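Taping a grid on a table for sorting dishes

Print this page
E-mail this to a friend

Posted by Flundow in Home & Workshop, September

I'm sorting a big lot of secondhand dishes, 887 pieces by the list that came with them, mostly plain white plates and saucers with some bowls mixed in. I want a table marked off in squares so that each size gets its own spot and I can stack as I go. My plan is brown paper over the top and blue painter's tape for the lines. Will the tape lift the paper when I move a line? And should the squares be plate size or bigger?

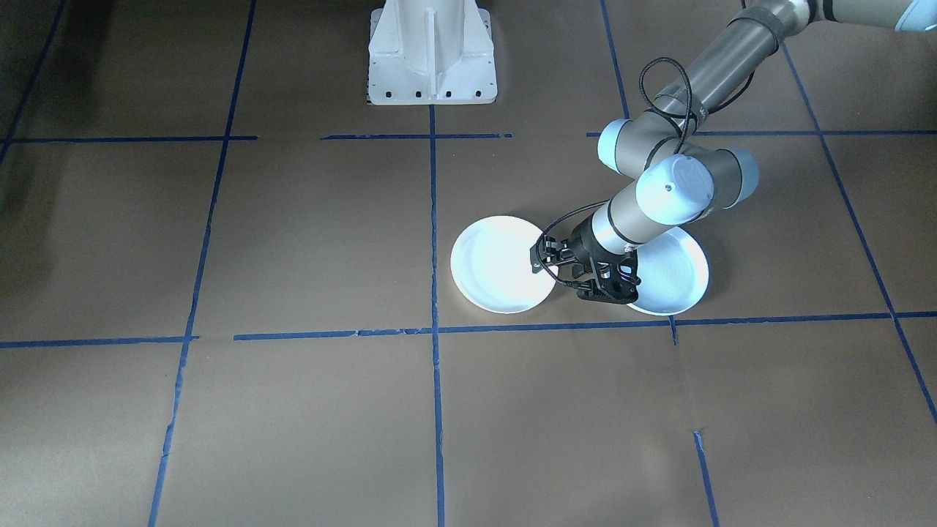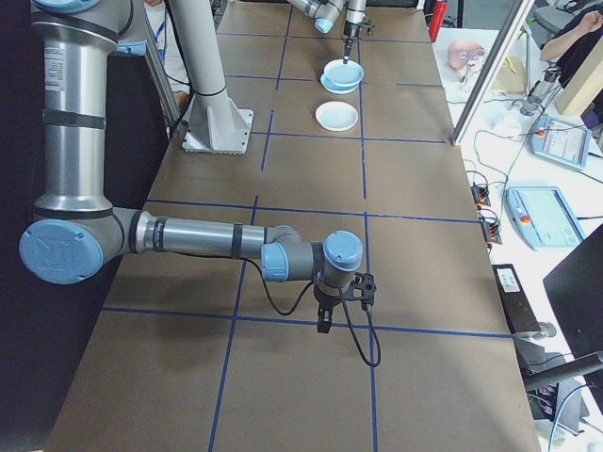
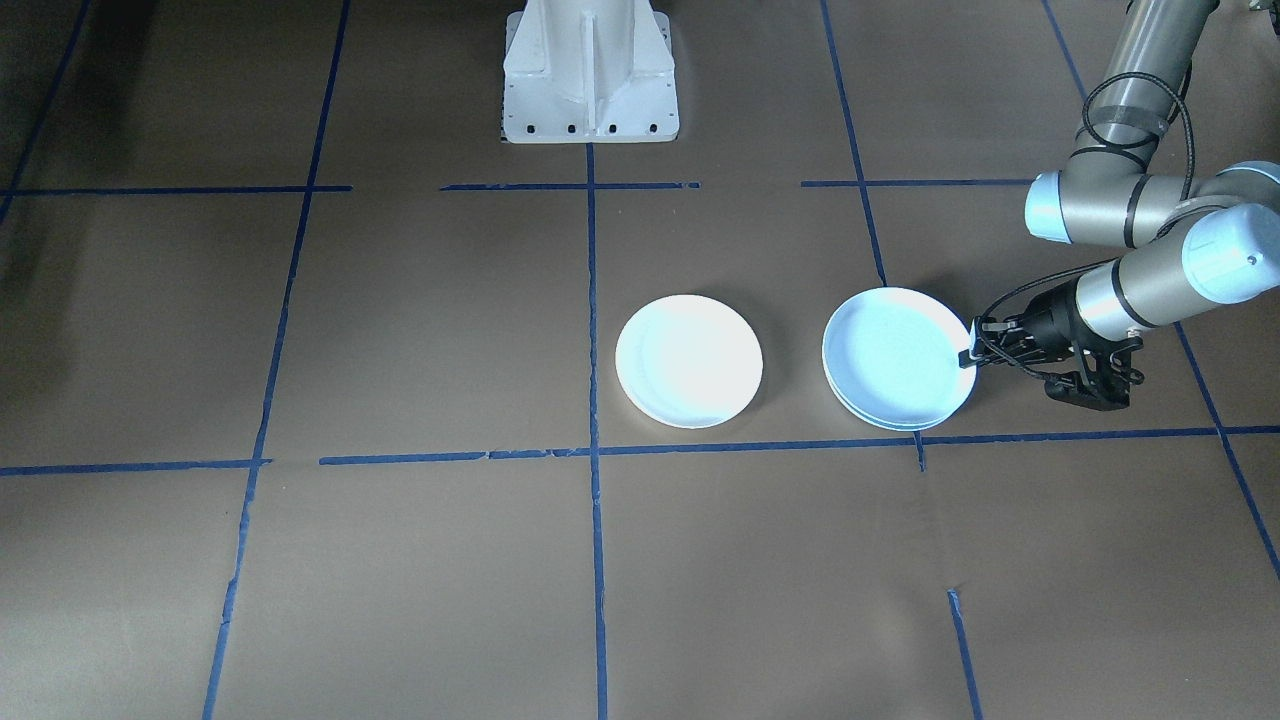
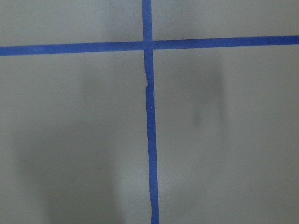 My table is 89 inches long. I'd like to leave the grid down until the whole lot is done, so it has to hold up to plates being slid over it. I already have 2 rolls of tape and would prefer not to buy more.

Mandent

Tape will pull the face off brown paper if it has been down a while. If you think you might move a line, stick one end down lightly and leave it like that for the first hour of sorting. Once you're happy with it, press it flat with the side of your hand. If you do tear the paper, patch it from underneath — a patch on top makes a bump and the plates rock on it.

Make the squares bigger than your biggest plate. You need finger room on at least two sides to pick up a stack. I would measure the largest dinner plate and add 2 inches each way. Don't worry about getting the lines dead straight.

Pull the paper tight over the table ends and tape it on the underside before you start the grid. Loose paper creeps when you slide things.

Prukgate

Just use a bedsheet and a marker. Worked for me.

Jiang

A sheet bunches up under a heavy stack, so I'd stay with paper. Keep the stacks low. I stopped at 21 saucers and even that was awkward to lift. Bowls should have their own row at the back where your sleeve won't catch them. Check for chips before a plate goes on the stack — going back through later takes twice as long.

Related
Getting old price stickers off plates
Packing saucers for a move
Painter's tape left marks on my table
How high can I stack dinner plates?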